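Borkstead Automation Forum
Grippers and End Effectors > Comparison of two parallel grippers in simulation before purchase

hkeskinen
Posted Dec 7, 2021
Our laboratory has been asked to recommend a gripper for the arm purchased in August. The candidates are the Prisard two-finger unit and the Semple unit with longer travel. Each was run through 100 simulated grasps under the same controller, with the same starting pose and the same block.

The Prisard model completed more of the grasps. The Semple model lost most of its failures in the final closing motion, when one pad met the block before the other. I would be grateful for comments on the method before the report is submitted.

Hanne Keskinen

visis_support
Please state which controller settings were used. Visis ships two default gain sets, and the softer one is known to let the wrist drift at low approach heights.

hkeskinen
The stiffer set was used throughout. The view below is from the bare-floor check, with no block loaded and the fingers drawn together.

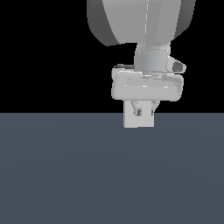 Replies: Mounting and Geometry

tallgrass_eng
The bracket beside the wrist deserves attention. It overlaps the top corner of the housing, and the housing reaches well past the wrist on the other side. If the collision mesh for either part is a simple box, the planner will reject side approaches that the real hardware could make. Was the same bracket fitted to both models?

hkeskinen
It was fitted to both. The collision shapes are convex hulls supplied with each model. I have not compared them with the vendor drawings and will do so this week.

mbench
I must disagree with the premise of the comparison. Contact between finger pads and a rigid block depends heavily on the friction value and the solver step, and neither has been reported. A difference between two grippers under one set of values says little about how they will behave on a bench. I would not put a purchase recommendation on it.

tallgrass_eng
That is too strict, in my opinion. The request was to narrow the list, and simulation is suitable for that. Repeat the runs at a lower friction value -- if the order holds, it is reasonable to proceed to a loan unit.

mbench
A loan unit should be requested in either case. The vendors generally agree to this when asked in writing.

visis_support
For the repeat runs, please log commanded and measured finger position at every step. Uneven pad contact will show in the difference between them.

hkeskinen
Thank you. I will repeat both series at the lower friction value with logging enabled, and will write to both vendors regarding loan units. The friction value and solver step will be posted in this thread together with the logs.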